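デモデータ収集 よくある質問
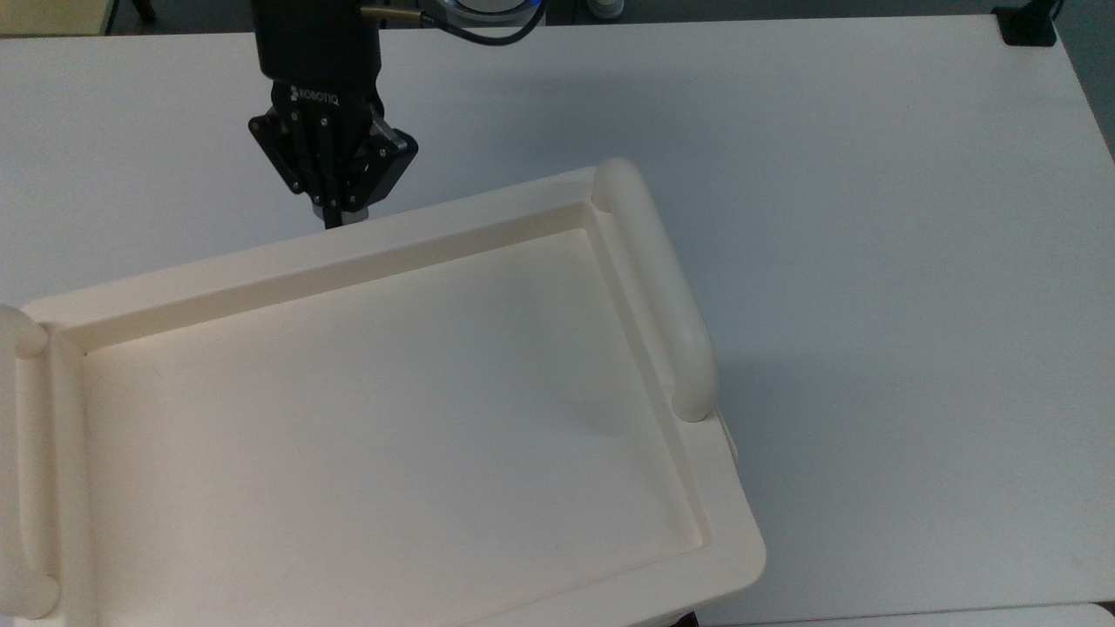 作業台上のクリーム色のトレイと、Robotiqの二指グリッパ。指は閉じた状態。

このページは、Hivbyの操作データ収集に参加するオペレーター、および収集したデータを使う開発担当者向けのものです。機材の初期設定は別冊の「Bronport作業室 設営手順」を参照してください。
最終更新:21/04/2025

収集の概要

何を集めているのですか。
人が遠隔操作でロボットを動かし、そのときのカメラ映像、関節角度、グリッパの開閉量、操作入力をまとめて記録しています。1回の作業の開始から終了までを「エピソード」と呼びます。エピソードは模倣学習の教師データになります。

現在のデータ数はどのくらいですか。
4月の集計時点で、全タスク合わせて2,608エピソードです。このうちトレイを扱うタスクは562エピソードあります。

トレイのタスクでは何をしますか。
指示文に従い、トレイを指定の位置まで動かす、向きをそろえる、物を入れる、物を取り出す、のいずれかを行います。指示文はエピソードごとに画面に表示されます。表示された内容以外の動作は加えないでください。

なぜ空のトレイも使うのですか。
トレイだけを動かす指示があるためです。中身のあるエピソードだけで学習させると、トレイ単体に対する動作が不安定になりました。空のトレイのエピソードは別の区分で管理しています。

操作について

収集を始める前に練習は必要ですか。
必要です。新しいオペレーターは、記録を切った状態で2時間の練習を行います。そのあと試験収録を提出し、担当のHedvika Sýkoraの確認を受けてから本収録に入ります。

開始時のグリッパは開いておくのですか、閉じておくのですか。
指示文の横にある「初期状態」の欄に従ってください。開いた状態と閉じた状態の両方があります。欄が空白のときは閉じた状態で始めます。

トレイのどこをつかめばよいですか。
取っ手か縁です。指示文に指定がなければ、オペレーターが選んでかまいません。同じ箇所ばかりにならないよう、収録の区切りごとに変えてください。取っ手は丸みがあるため、指の中央で挟まないと滑ることがあります。縁をつかむときは、指先がトレイの底に触れる前に下降を止めます。

トレイの置き方に決まりはありますか。
作業台の範囲内であれば、斜めに置いても問題ありません。むしろ、毎回まっすぐに置くことは避けてください。配置は収録ソフトが提案しますが、角度の誤差は気にしなくてかまいません。

操作の速さはどの程度が適切ですか。
普段の作業より少し遅い程度です。途中で長く止まると、停止している区間まで学習されます。次の動作を迷ったときは、いったん終了してやり直してください。

つかみ損ねたらどうしますか。
その場でつかみ直せる場合は続けてください。つかみ直しを含むエピソードには「復帰」のタグを付けます。トレイが作業台の外に出た場合や、操作入力とアームの動きにずれを感じた場合は、中止を選びます。

非常停止を押したあとの手順を教えてください。
アームの周囲に人がいないことを確認し、原因を記録してから解除します。原因がわからないときは解除せずに担当者を呼んでください。停止したエピソードは自動的に除外されます。

記録と品質

失敗したエピソードは消すべきですか。
消さないでください。「失敗」のタグを付けて保存します。模倣学習には使いませんが、成否判定モデルの学習に使います。削除してよいのは、記録自体が壊れているものと、人の顔が映ったものだけです。

カメラの確認はいつ行いますか。
収録の開始時と、休憩から戻ったときです。グリッパの指先が映っていること、レンズに汚れがないことを見ます。トレイの一部が画面からはみ出していても、つかむ箇所が見えていれば収録を続けられます。

背景に物が映っていてもよいですか。
かまいません。背景を完全に片付けた映像だけで学習させると、別の部屋での成功率が下がります。ただし、作業台の上に指示文と関係のない物を置くことは避けてください。

照明の条件はそろえますか。
そろえません。白い作業台では明るさによって影の出方が変わり、明るい色のトレイは縁が見分けにくくなることがあります。白飛びして縁が見えない場合だけ、露出を調整してください。調整した値はメモ欄に残します。

指示文の言い回しは変えてもよいですか。
収録中は変えられません。言い換えは後の工程で、注釈ツールのZotariを使って追加します。現在登録されている指示文のひな形は67種類です。不自然な文を見つけたときは、画面の「文を報告」から知らせてください。

1日に何エピソード収録すればよいですか。
ノルマはありません。続けて収録すると操作が単調になりやすいため、一つのタスクが長く続いたら別のタスクに切り替えてください。

データの利用

誰がデータを使えますか。
社内の開発担当者と、共同で評価を行っているVan Rooijの担当者です。それ以外への提供は、書面での申請が必要です。

オペレーターの名前はデータに残りますか。
残りません。エピソードには番号だけが付きます。番号と氏名の対応表は別に保管し、学習用のデータには含めません。

自分が収録したエピソードを見返せますか。
見返せます。収録ソフトの「履歴」から番号で検索してください。タグの修正は保存の翌日まで可能です。それを過ぎた修正は、エピソード番号と理由を添えて担当者に依頼してください。

学習したモデルの動作を見ることはできますか。
評価の日程は作業室の掲示で案内しています。見学の際は床の線より内側に入らないでください。評価中の映像も保存されますが、教師データとは別の場所に置かれます。

ここにない質問はどこに送ればよいですか。
収録ソフトの問い合わせ欄から送ってください。エピソードに関する質問には、番号を必ず記入してください。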